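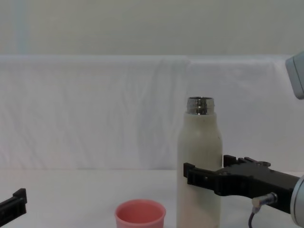
Section 4: Teaching the first grip. Before the Planer arms can do anything useful together, each gripper has to learn what a good firm hold feels like, and we do find it pays to take your time over this part. Choose something tall and smooth to begin with — an insulated bottle with its cap off, set upright on a white tabletop, suits very well, and a small cup beside it gives the other arm something to do later on.

1. Bring the right arm in level, until one finger rests against the side of the bottle at mid-height.

2. Press Hold on the Kulline panel and close the gripper slowly. The reading should settle at 200.

3. If it climbs past 352, open the gripper, move the bottle a little and try again.

4. Save the grip under a name you'll remember in November as well as you do today!

Note: the memory has room for 2,301 grips, so do keep the odd failed one for comparison.

Caution: check that the cable under the gripper hangs freely before you turn the wrist. Keep your hands well clear while the Hold light is on.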